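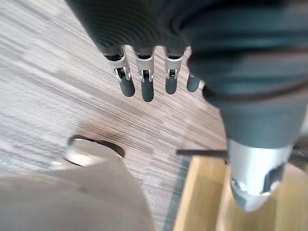 A robotic hand with silver metal joints on its fingers.

The actor who voices the harbour master in the radio serial Stalley grew up in Prerkthorpe and still lives there. She trained for the stage and did four years of touring theatre before her first job in a studio, reading train announcements for a museum display.

"I thought it would be easier than the theatre because there were no lines to learn," she says. "Then I heard the first recording back and I was shouting. I'd spent years trying to reach the back row and the microphone was a hand's width from my mouth."

She got the part in Stalley after two auditions. The first was for a different role, a schoolteacher who was later cut from the script. The producers at Pernari asked her back in February and gave her a page of the harbour master's lines with no notes.

"It was mostly weather. He's a man in his sixties in the original draft, and they hadn't changed any of it. I read it low and slow and they said to do it again but cross."

The serial records in blocks of nine days, with the cast in one room where possible. She prefers that to working alone with a headset, which is how most of her games work is done. For Gill, a fantasy game released last year, she recorded 2264 separate lines and met none of the other performers. 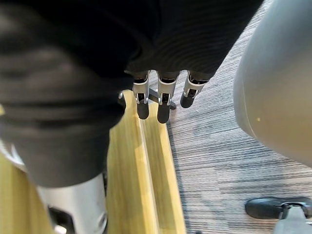
Three robotic fingers below dark grey knitted fabric.

"With Gill you'd do every way of saying 'over there', and then every way of being hit by something. I kept the shouting for the afternoon so I had a voice left for the dialogue."

She doesn't follow a strict routine. She drinks water, avoids milk on recording days and marks her scripts in pencil. Accents she learns from recordings of people talking about their jobs, as they tend to forget they are being taped.

She would like to go back to the stage and has been reading plays with a friend's company, though nothing is booked. The next block of Stalley comes first.

"I've had the scripts for a week," she says. "He's still cross."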